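Reportajes > Hogar y territorio > Agua

Tiempo de lectura: 7 minutos

El agua dura y el coste silencioso de la cal en la vivienda

La dureza del agua es una de las características del suministro doméstico que más condiciona la vida útil de las instalaciones y una de las que menos atención recibe en el momento de comprar, alquilar o reformar una vivienda. Se comprueba la orientación de las ventanas, el estado de la cubierta y la potencia eléctrica contratada. Rara vez se pregunta por el contenido de calcio y magnesio del agua que sale del grifo, pese a que esa información figura en los boletines analíticos que las entidades suministradoras ponen a disposición de los abonados.

En la comarca de Lacerda, cuyo abastecimiento procede casi por entero de pozos abiertos en roca caliza, la cuestión ha dejado de ser un asunto reservado a fontaneros. El municipio inició en marzo la revisión de su red de distribución y ha incorporado a los trabajos un estudio sobre los efectos de la cal en los edificios residenciales. El informe preliminar, elaborado por el gabinete técnico Tedia, abarca 140 viviendas repartidas entre el casco antiguo y los barrios de expansión, y sus conclusiones servirán de base para la futura ordenanza municipal de instalaciones interiores.

Qué se mide y cómo se expresa

Se denomina dureza a la concentración de sales de calcio y magnesio disueltas en el agua. El valor suele expresarse en miligramos de carbonato cálcico por litro, aunque en la documentación comercial de calderas y lavavajillas persisten los grados franceses y los grados alemanes, lo que da lugar a confusiones frecuentes. Un grado francés equivale a diez miligramos por litro; el grado alemán, a casi dieciocho. Un usuario que ajuste su lavavajillas con la escala equivocada consumirá más sal de la necesaria o dejará el aparato sin protección suficiente.

En el casco antiguo de Lacerda, el valor medio registrado durante la campaña fue de 280 miligramos por litro, cifra que sitúa el suministro entre las aguas duras. No supone un riesgo sanitario. El calcio y el magnesio son elementos habituales en la dieta, y el agua que los contiene es apta para el consumo siempre que cumpla los restantes parámetros exigidos. El problema es material y económico, y se manifiesta sobre todo allí donde el agua se calienta o se evapora.

Cuando la temperatura aumenta, el bicarbonato cálcico disuelto se transforma en carbonato y precipita. El depósito se adhiere a las resistencias, a los intercambiadores y a las paredes de los termos, donde actúa como aislante. El aparato necesita más tiempo y más energía para alcanzar la misma temperatura, y la resistencia trabaja en condiciones para las que no fue diseñada. En los termos eléctricos examinados por Tedia, los técnicos encontraron incrustaciones apreciables en 57 de los equipos abiertos, la mayor parte de ellos sin ninguna revisión desde su instalación.

La cocina, punto de observación

Los baños concentran las quejas de los vecinos, por las mamparas y los rociadores, pero es en la cocina donde el efecto de la cal puede seguirse con mayor regularidad. El fregadero recibe agua fría y caliente varias veces al día, permanece húmedo entre uso y uso y reúne en poco espacio materiales que reaccionan de manera distinta: metal, piedra, resinas, juntas de silicona y cerámica.

Las superficies oscuras acusan antes la presencia de depósitos, que se secan en forma de velo blanquecino. Los fregaderos negros, muy extendidos en las reformas recientes, exigen por ello una limpieza más constante en zonas de agua dura. El granito, por su parte, resiste bien el agua calcárea, pero no siempre los productos que se emplean para retirarla. Algunas variedades contienen minerales sensibles a los ácidos, y la aplicación repetida de vinagre o de antical concentrado puede dejar zonas mates alrededor de la grifería.

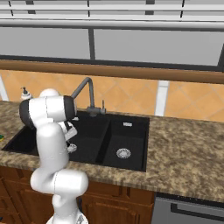
La recomendación del informe en este punto es sencilla. Basta con secar la encimera y el contorno del grifo al terminar de fregar, con un paño de algodón o de microfibra, para evitar que el agua se evapore sobre la superficie. Cuando el depósito ya se ha formado, conviene empezar por agua templada y jabón neutro, y dejar los productos ácidos para las piezas metálicas que los admitan, aplicados con un trapo y aclarados de inmediato. El aireador del grifo debe desmontarse dos veces al año. Su obstrucción reduce el caudal de forma tan gradual que muchos hogares la atribuyen a una falta de presión en la red.

Descalcificar, filtrar o convivir

El mercado ofrece soluciones de alcance muy diverso, y el informe dedica un capítulo completo a diferenciarlas. El descalcificador por intercambio iónico es el único sistema de uso doméstico generalizado que retira de manera efectiva el calcio y el magnesio en toda la vivienda. Lo hace mediante una resina que cede sodio a cambio y que debe regenerarse periódicamente con salmuera. Requiere espacio, desagüe, toma eléctrica y un mantenimiento que no todos los propietarios asumen una vez finalizado el primer contrato.

La ósmosis inversa, instalada por lo común bajo el fregadero, trata solo el agua destinada a beber y cocinar. Reduce la mineralización de forma notable, pero no protege la caldera ni la lavadora. Los dosificadores de polifosfatos limitan la adherencia de la cal en circuitos concretos y resultan adecuados para equipos aislados. En cuanto a los dispositivos magnéticos o electrónicos, los autores se muestran prudentes: los resultados disponibles son dispares y dependen en exceso de las condiciones de cada instalación.

La urbanización Flindwood, construida al norte del término municipal, optó en su día por una solución comunitaria. Un descalcificador central da servicio a todos los portales y se regula para entregar agua de dureza moderada, con el fin de evitar la corrosión que puede causar en determinadas tuberías un agua excesivamente blanda. La comunidad paga el mantenimiento dentro de la cuota ordinaria. Según los datos recogidos en el estudio, las averías de termos y calderas se han reducido hasta un 2 por ciento anual, un nivel sensiblemente inferior al de los edificios sin tratamiento.

El modelo tiene también inconvenientes. La regeneración de las resinas genera un vertido salino que llega a la depuradora, y la acumulación de equipos en un mismo colector puede dificultar la reutilización posterior del agua para riego. Los agricultores de la vega han pedido que la ordenanza fije límites a esos vertidos y que se dé prioridad a los aparatos que regeneran en función del consumo real, en lugar de hacerlo a intervalos fijos.

Una experiencia comparable

El caso de Dindside, localidad de suministro igualmente calcáreo, ha sido examinado con atención por los redactores de la futura norma. Allí se descartó el tratamiento individual como solución general y se optó por mezclar, en el depósito de cabecera, el agua de los pozos con otra de origen superficial. La dureza descendió de manera apreciable durante los meses húmedos. En verano, con el embalse bajo, la proporción de agua subterránea aumenta y los valores vuelven a acercarse a los anteriores.

La variación estacional obligó a modificar la información que reciben los abonados. La factura de Dindside incorpora desde entonces el valor medio de dureza del periodo, expresado en las tres escalas más habituales, junto con una indicación para el ajuste de los electrodomésticos. Se trata de una medida de escaso coste que el gabinete Tedia propone trasladar a Lacerda sin esperar a la aprobación de la ordenanza.

El estudio señala, por último, la conveniencia de que los proyectos de reforma incluyan una previsión de espacio y conexiones para un posible equipo de tratamiento, aunque este no se instale de inmediato. Dejar preparada una derivación junto a la llave general supone un gasto menor durante la obra y evita intervenir más tarde sobre paramentos terminados. Se aconseja asimismo mantener un grifo de agua sin descalcificar para el riego de plantas, poco tolerantes al sodio, y conservar en la documentación de la vivienda el registro de las revisiones efectuadas.

El periodo de consulta del informe permanecerá abierto hasta octubre. Los vecinos de Lacerda pueden solicitar en las oficinas municipales el boletín analítico correspondiente a su sector, así como las tiras reactivas que el servicio de aguas entrega de forma gratuita para la comprobación en el domicilio.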